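By Wednesday our simulated kitchen had a name, Lonarura, and it had eaten my whole semester. Doaa wrote the arm controller, I got the groceries (don't laugh -- groceries are hard!), and Omar mostly renamed our files.

"Run 18," Doaa said. "Tell it to go for the soap." 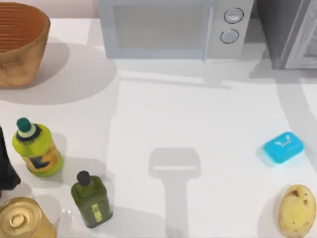

Lonarura, run 18. Soap on the right, potato just below it.

I leaned in so close my nose nearly touched the monitor. "If it grabs my potato again, I'm switching to biology."

"You said that last time," said Omar.

Doaa hit the space bar -- and I covered my eyes.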